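Automation Help > Demonstrations and visits

Mixed-item bin picking as a live demo for an open day – what makes a good task?

Asked May 2018
Viewed 1586 times
Tags: open-day, bin-picking, gripper, visitors

gantry_left

We have an open day at our site in October and I have been told to run one manipulation demo. The hardware is a single arm with a finger gripper, fixed at the edge of a table. Visitors will be in groups of up to 20, mostly families and a few people from local firms. Each group gets 9 minutes at the station.

My first plan was to pick identical plastic cubes from a tray and place them in a row. It is reliable, but a colleague who saw it said it looks like a machine from thirty years ago. The second plan is mixed objects from an open bin into separate containers. I have tried this with household items and the failure rate is too high for a schedule that tight.

Specific points:

- What objects give variety without a failure every second pick?
- What should the place target be? An open bowl is easy but dull.
- How do you handle a dropped object during a run with people watching?
- Is it worth having a second camera view on a monitor?

I do not need advice on fencing. The safety review is done and visitors stay behind a marked line.

palletnine

We ran this kind of demo at the Dandix open day and I would drop the cubes too. Use toys. Visitors know what each object is, and a child can ask for "the soccer ball" without being told the name of anything. Failures also cost less. A soft ball that slips out of the fingers lands back in the pile and the next attempt can start at once.

Objects

Mix rigid, soft and flat items in one bin. Spiky rubber balls are the easiest because the fingers find something to hold from almost any direction. Tennis balls are fine. Small wooden cubes are fine if they aren't wedged against the wall of the bin. Shiny metal tins and clear plastic are the worst case for the depth camera, so include one or two only if you want to talk about why they are hard. Cloth is slow. A large cloth spread over the pile also hides whatever is under it, and the arm will often drag several things up with it. I would keep one cloth in and leave the rest in a crate.

Place target

We used boxes with a round hole in the top, stacked as steps, each top a different color. The hole gives visitors a clear pass or fail to look at, and the steps force the arm to use different heights. Plush items with a loop or tag can hang over the rim after release. Tuck the loop in or cut it off beforehand.
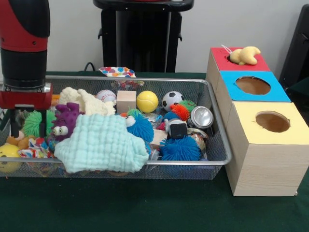
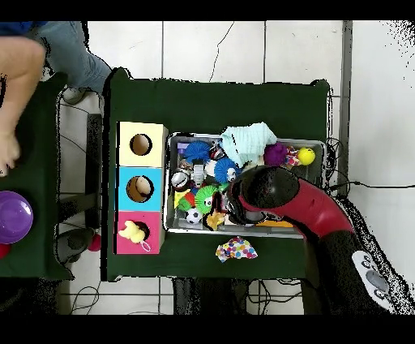
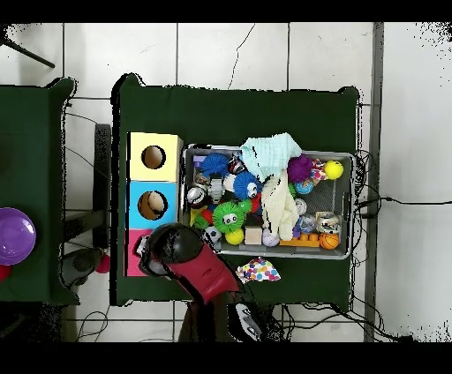 Toy bin and hole-top boxes, first from the side and then twice from overhead.

Dropped objects

Agree on one rule and put it on a card next to the operator. Ours was:

1. If it falls in the bin, carry on.
2. If it falls on the table within reach of the arm, carry on and leave it there until the group changes.
3. If it falls on the floor, leave it. Pick it up only with the arm stopped and the stop button in your other hand.

We stopped the arm between groups in any case and put everything back in the bin. Allow 6 of your 9 minutes for motion. The rest goes on talking and resetting.

Table and cables

Cover the table in one dark, matte cloth and fix it underneath so that it cannot creep toward the arm. Run the power and signal cables on the side away from the visitors and tape them down. Loose loops on a tiled floor are easy to catch with a shoe, and it will be the operator's shoe, halfway through a run. Keep a second table for spare objects, out of the camera's working area if you can. Hands moving over it at the edge of the view were enough to trigger a replan on our setup.

Monitor

Yes, if it shows the overhead view. People at the back can't see into the bin. Do not show the planner output unless someone is there to explain it.

hoxha_visitor_desk

Use magnets.

palletnine

Most of the objects in a bin like this are rubber, wood or fabric. A magnet would get the tins.

slowaxis

I agree with most of the long post, with two corrections from the Wurusham demo day.

Bin walls: fine wire mesh is light and easy to carry, but ours shifted on the cloth every time the fingers pressed down near the front. Clamp it or put rubber under it, then recheck the bin position in software. An offset of a few millimeters doesn't matter for a plush toy. It does matter for a cube next to the wall.

Boxes: fix them to each other and to the table. We had the stack taped only to the cloth. The arm came down beside a hole, pushed the top of the box, and the whole stack moved. Every placement after that missed by the same amount and the operator spent the rest of that group looking for a calibration fault. We now mark the corners on the cloth with chalk, so a shift shows at a glance.

On schedule, I would test with the exact object set for a full hour before the day. Swapping in one new toy on the morning of the event cost us two groups.

gantry_left

Thanks. I have ordered boxes from Jerkine and will cut the holes here. The bin gets clamped. Cloth stays in for the last run of the day only, when there is no group waiting behind.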